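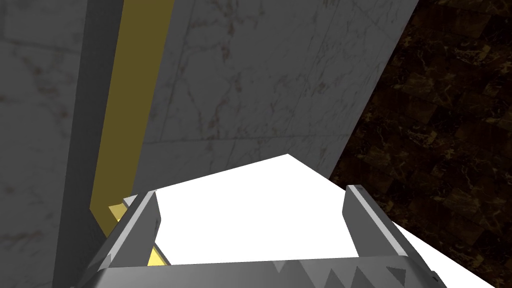 # Signs people read - notes for the hospital wayfinding talk

March 2025. 25 min slot plus questions. Water on the lectern. Phone OFF.

**Open**

Don't thank everybody. Start with the woman at the Adams Street door.

She has a letter. Letter says "Outpatients 3, Level B." She walks in, sign says "Ambulatory Care." Same place. She stands there reading the letter again. Then asks the guy selling coffee.

Pause. Ask the room: who here has asked the coffee guy? (hands)

The coffee guy at Birar is the best sign in the building. He told us he gets asked for directions all morning. He keeps a pen by the till to draw on cups.

**Who I am, quick**

Worked on signs at Birar General with Nokuthula Ngubane and Keabetswe Molefe. Nokuthula did the walking, Keabetswe did the words, I did the arguing. One line, move on.

**What we found**

- 112 signs between the main door and X-ray. Say the number slow.
- Most of them put up to fix another sign
- Paper ones taped over the metal ones. Paper ones were usually right
- Three names for the blood test room. "Phlebotomy," "Bloods," "Lab Reception." Letter used a fourth
- Arrows. Oh the arrows. Up arrow means straight ahead, except by the elevators where it means up

Tell the up-arrow story. Man went to the second floor and back twice, missed his slot. Wasn't angry, just tired. Don't milk it.

**Why it gets like this**

Every department buys its own signs. New wing opens, new sign style, old one stays. Whoever wrote the letters never met whoever ordered the signs - they were in different buildings till last May.

Thabiso Pretorius line, he said I can use it: "We had a sign policy. It was in a drawer that had no sign on it." Wait for laugh. If no laugh keep going.

Also people who work there stop seeing signs. I did, after a month. You go by the vending machine and the ugly painting. Which is fine! Vending machine is a good landmark. More on that in a sec.

**What we changed**

1. One name per place. Same on letter, sign, and what the desk says out loud. This took longer than everything else put together. The fight over "Bloods" went on for weeks, Bongani Potgieter from pathology hated it, still does, says it sounds like a gang. We went with "Blood Tests." He can live with that.
2. Took signs down. Before putting any up. Got to some 70 and the hallway already looked calmer.
3. Sign goes where you have to choose. Not halfway down a hall with one way to go. Nokuthula put tape on the floor every time she saw a visitor slow down. Signs went near the tape.
4. Big letters, plain type, dark on light. Keabetswe wanted lower case, not all caps. Caps are slower to read at a distance. She won.
5. Landmarks in the letter. "Turn left at the fish tank." Management didn't love it. Patients did. Fish tank now has to stay forever, somebody feeds them on weekends, I think its the night porter.

(if short on time skip 4)

**What didn't work**

Be straight about this part, they'll ask anyway.

Colored lines on the floor. Looked great for a bit. Then the cleaning machine wore off the green one right by the chapel, so it sort of just ended there. People followed it to the chapel.

The Utent kiosk. Touch screen, map, prints a slip. Placed too high for anyone in a wheelchair, and the map had north at the top, so if you stood facing it left was right. We turned the map. Couldnt do much about the height. It's still in the lobby, people put their coffee on it.

Also we forgot the parking garage. Completely. Signs were perfect once you got inside.

**Florin bit**

Florin Căpraru at Gruda (the bus depot, not the other one) did the same thing there with almost no money. His test: hand a stranger a ticket, walk behind, keep your mouth shut. Hard part is keeping your mouth shut. Count every time they stop. If they stop more than 2 times there's something to fix.

Say his name right - kuh-PRAH-roo. Check with him before if he's in the room.

**Try it yourselves**

Ask them: go home, get one of your own letters, bring your aunt. Not a coworker. Aunt. Walk behind her.

Don't help. Really don't.

Write down the words she says. If she says "the place with the chairs" then that's what it's called untill you give her something better.

**Likely questions**

- Cost? Taking signs down is cheap. Filling the holes after wasn't. Paint never matched
- Other languages? Top ones on the main door and the letters, symbols everywhere else. Test the symbols too, our X-ray one got read as a rib restaurant
- Apps? Fine if the signal holds. Basement has none
- Who owns it now? Nokuthula. One person, one inbox, no sign goes up without her. Tape gets pulled down on Fridays

**End**

Go back to the woman with the letter. New letter says "Blood Tests, left at the fish tank." Then stop talking. Slides are on the shared drive, give out the handout at the door, sit down.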